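Section 4: Setting Up the Sendska Meter for an Overnight Session

The box calls it a "presence detector." What it detects is a changing magnetic field. Read the notes before you tell anyone your house is haunted.

1. Put in fresh batteries and switch the meter on. Wait until the needle settles.

2. Walk the whole house and write down a reading in every room. The scale runs to 2000. Anything under 131 is ordinary wiring.

3. Unplug clock radios, chargers and baby monitors within reach of the meter, then read again.

Note: Most "cold spot" reports sent to us came from people who skipped step 3.

4. Set the alarm threshold to 400. Lower settings will go off when the refrigerator starts, and you will lose sleep over a compressor.

5. Leave the meter alone from 11 p.m. and log every alarm with the time.
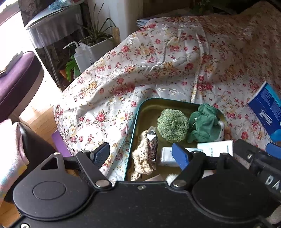

6. In the morning, check your log against the furnace and water heater. Sibel Yazıcı did this for the Florkton house in July and matched every alarm but one. One unexplained beep is one unexplained beep.

Caution: Do not open the case. The Berton add-on coil can carry up to 3000 volts, whatever the forums say about spirits draining it.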